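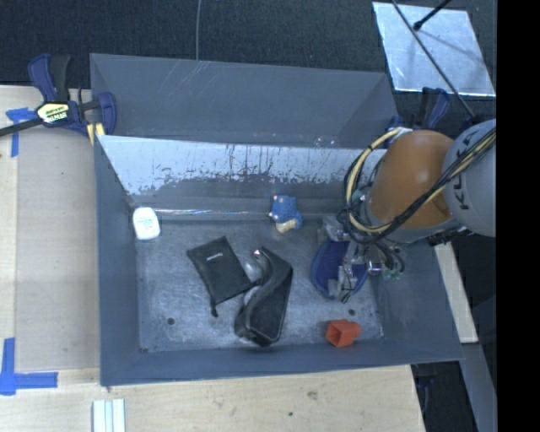

**Bench notes: the picking cell gets its August tune-up**

If you've walked past the back corner of the Witville shop this month and wondered why the picking cell has been so quiet, we've been giving it some long overdue love. It's running again, it's running well, and a few of you asked what we did to it, so this month's bench notes are all about the cell.

A quick refresher for newer readers. The cell has one KUKA arm with a gripper, and its job is to take mixed objects out of a metal bin, one at a time. Soft things, shiny things, boxy things, whatever we put in. It came out of the Plukance project and it's been the most popular demo at every open house since (mostly with people under ten, and with their parents close behind!).

**Getting the bin to sit still**

The biggest job was the least glamorous. Over the spring the pick log showed more and more grasps landing a little short on the left side of the bin. We blamed the calibration, redid it, and got two good days before the same error crept back in. Then somebody leaned on the wood and saw the bin shift. Every time the fingers brushed a wall, the bin was walking a hair, and the arm had no idea.

So the bin is now held with bar clamps on the metalwork, with pads between the jaws and the metal. Put the pads on first! We skipped them on the first try and the clamp crept along the edge all afternoon. Snug is plenty. If you crank down until the wall bows, you've changed the shape of the thing the arm is trying not to hit, and you'll be back to calibrating.

There's blue tape on the board beside the bin, too. Please leave it alone, even if it looks like leftovers from a paint job. Those are our alignment marks, and with them we can pull the bin out, clean it, put it back and be picking again before the coffee's done.

**Calibration, the short way**

With the bin fixed in place we redid the camera-to-arm calibration from scratch. The full routine takes 27 poses, and I love watching it, the arm goes all over like it's stretching after a nap. We also wrote a short check for everyday use. It touches 4 points, compares them with the saved values, and prints a pass or a fail. Run it at the start of every session. If it fails, look at the clamps and the tape before you touch any software.

**Hoses and cables**

The cable bundle over the arm got a complete re-dress. The old routing was fine for straight-down picks but pulled tight whenever the wrist turned toward the far wall, and one of the connectors down at the tool had started dropping out as a result. We gave the bundle a wider loop around the orange segment so it can open and close with the wrist. Then we jogged every axis slowly through its range, one of us on the pendant and one just watching the hoses. Do it this way if you ever re-route anything. A bundle that hangs beautifully at home position can still catch on something at full reach, and at full speed you'll find out the expensive way.

The connector itself was replaced, and the new one has been solid. Spares are in the drawer marked Grudov, which is also the name of the cell's control computer, in case that label has been puzzling you.

**Gripper care**

The fingers came off, got wiped down with a damp cloth, and went back on with fresh screws. We checked the hoses at the tool end for cracks and swapped the one that looked tired. One thing we're changing for good: finger screws now get checked weekly, by hand, with the arm powered down and locked out. A finger that's slightly loose still grips a box perfectly well, and then it fumbles a flat pouch for reasons that look just like bad vision. We lost an entire afternoon to that one.

**About those shiny walls**

Plenty of people have suggested we paint the bin. It's tempting! The walls are scuffed and streaky, and the glare off bare metal gives the depth camera fits. But real bins look like that, and we'd like the cell to learn to live with it. For now we've moved the lamp a little and left the metal as it is.

What we did change is the mix of test objects. The new set leans on the awkward ones: dark cases on a dark floor, small soft things close to the back wall, hollow pieces lying on their sides, glossy plastic. The hollow ones are my favorites, as the gripper can go for the rim or the outside and you never quite know which it'll pick.

**Where it stands**

The pick counter reads 3,043 since the restart, and the bin hasn't budged off its marks. Next up is a proper drip tray and a second light, and we'd love to borrow the torque screwdriver back from the Nasrallah bench when they're through with it.

If you'd like to learn the startup routine, come by at 4 p.m. any day the cell light is on. Bring safety glasses and something odd for the bin, nothing breakable, and small enough to close your hand around.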